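Drollby Manipulation Data Program
Progress report to the Jilitz Fund, period ending February

1. Status against plan

The work plan calls for 3,000 accepted grasp episodes from cluttered bins by the end of the second period. At the close of this one, 1,727 had been accepted. Collection ran behind schedule in the first weeks while the episode format was being settled, and has kept to the planned rate since then. No change to the final target is requested.

2. Collection procedure

An episode starts with a mixed set of household items and toys in the bin. The operator guides the arm to one item, closes the gripper, lifts, and releases at a second location. Joint positions, gripper state and fixed-camera video are recorded together. Each episode is limited to 120 seconds. Episodes that run over the limit are stored separately and do not count toward the total.

Items are drawn from the Dilow list, which groups objects by stiffness and by size. Every bin must include at least one soft item and one item with a thin profile. The arrangement is changed between episodes, and the draw is logged before the arm moves.

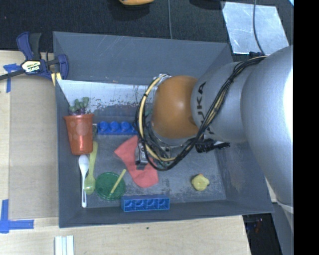
Acceptance is decided in two passes. The first is automatic and checks for missing samples, clock drift between the video and the joint log, and gripper commands with no matching response. The second is a manual review of the video. Most rejections in this period came from the first pass, chiefly clock drift. The logging host was replaced and drift has stayed within tolerance in later sessions.

3. Training results

The Yáñez baseline was retrained on the first 1,000 accepted episodes. Performance on rigid items improved over the previous version. Cloth remains the weakest category: the policy tends to close too high and picks up nothing, or takes a neighboring item along with the fabric. Flat items lying against a bin wall are the next weakest. Both categories will be given more weight in the draw.

4. Open issues

- Cable routing on the wrist limits rotation in one direction. Operators work around it, which biases the approach angles in the data. A revised routing is being drawn up.
- Review is slower than collection. A second review station has been budgeted under the existing equipment line.

5. Next period

Complete the remaining episodes, retrain on the full set, and deliver the data with format notes. Spending is within the approved budget.

Related documents
Drollby: work plan and milestones
Dilow object list, revision notes
Yáñez baseline: evaluation method

2 comments | 7 shares

Contact | © Drollby | Back to top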